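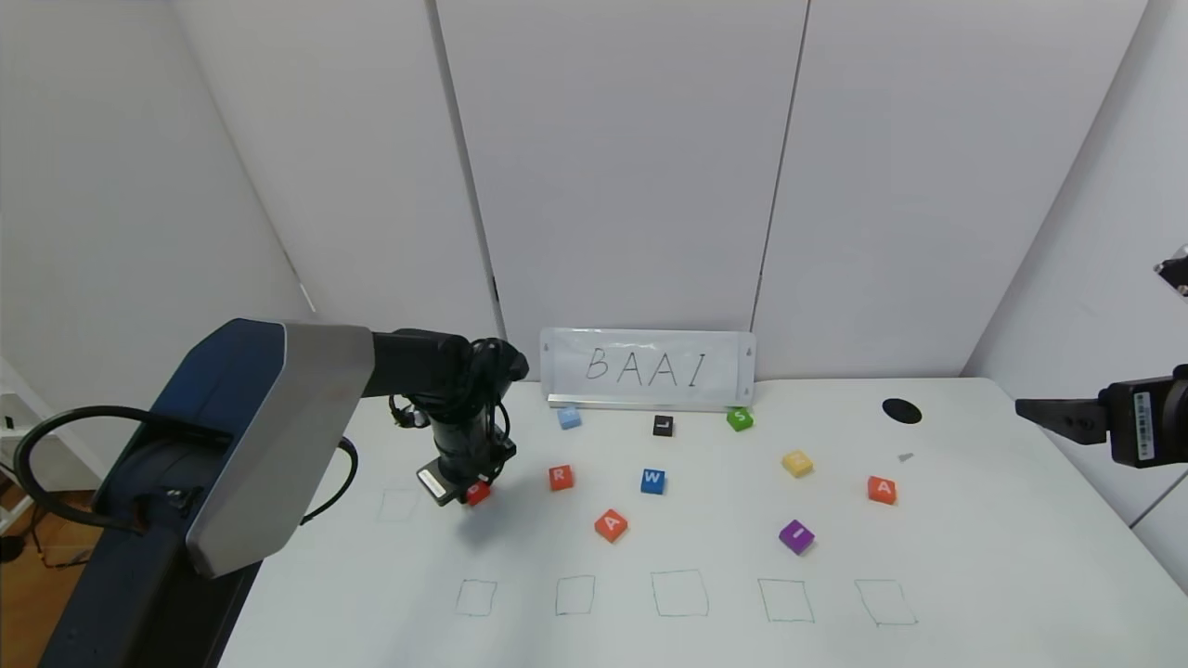

The Yellow One

Begoña Ortuño had the letters out on the white table before eight. She liked them spread apart, with bare table between them, so she could see each one without moving another. The black L was at the back near the board. The green S was off to the right of it. The R and the W were closer in, and then the yellow one, which she left alone for now.

She had been writing words on a pad since April. The job was for Vogler, who made the alphabet sets and wanted a booklet to go in the box. Twenty words, all short, all things a child could point to. Domotier had done the last booklet and Vogler had not liked it. There was a yak in it, and a quay.

"Nobody in Clelside has a quay," the man from Vogler had told her on the phone.

"There's one in Flesdale," she said.

"We don't sell much in Flesdale."

So she was working with what was on the table. That was her rule. If she could not make the word with the cubes in front of her, it did not go on the pad. She wrote LAW and crossed it out, as you could not point to a law. She wrote SAW and kept it. She wrote WAR, looked at it for a while, and turned the page.

Her grandson Tomás came in at nine with his shoes untied. He was seven and had no school that week. He stood with his chin just above the table and read the board at the back out loud.

"Baa-ee," he said. "It's a sheep."

"It's only letters."

"It's a sheep that got surprised."

She told him he could stay if he didn't bump the table. He pulled up the stool and sat on his hands, something his mother had taught him to do in shops. He looked over the cubes for a long time.

"What does that one say?" He meant the yellow.

"What do you think it says?"

He leaned over without touching it. The letter was pale and faint against the yellow, and from the stool there was hardly any difference between the two. He moved his head one way and then the other.

"Nothing," he said. "It's a blank. It can be anything you want, like in the game."

"It isn't a blank. There's a letter on it."

"You can't see it, though."

"You can if you get the light right."

"Then what is it?"

She opened her mouth to tell him and found that she wasn't sure. She had taken the set out of its box herself. She had probably known then. She had written three pages of words since and had not used the yellow one in any of them, and she had not noticed she was doing that.

"Let's say it's an E," said Tomás. "Then you can do SEW. You sew."

"I don't want to say it's an E if it isn't."

"Let's say it's a P, then. You can do PAW."

She wrote PAW on the pad. It was a good word. A child could point to a paw. She put a small question mark next to it.

They went on like that until the coffee was cold. He gave her letters and she wrote down what they made. With a T there was STRAW. With a C there was CLAW and also CRAWL, and he got down on the floor to show her that you could do that one even if you couldn't point to it. With a B there was BRA, and he had to leave the room for a minute.

When he came back he said, "Do they have to have letters you can read? The people who buy it?"

"I would think so."

"You should tell them."

She had been putting off calling Vogler for another reason, to do with the money. Now she had two things to say, and the second one was easier than the first, so she could start there. She found the number and dialed it standing up.

The man answered on the second ring. She told him that the yellow cube was no good. The letter was too light and a child couldn't make it out, and she couldn't either.

"Which letter is it?" he asked.

"That's what I'm telling you."

She heard him put the phone down on something hard and open a drawer. He was gone for almost a minute. Tomás had climbed back on the stool and was whispering to himself, trying the rest of the alphabet one letter at a time.

"I've got the yellow one here," the man said when he came back. "I'm holding it up to the window."

"And?"

"Give me a second."

She waited. On the pad, under PAW, she wrote down the amount she was going to ask for, and then she crossed it out and wrote a bigger one.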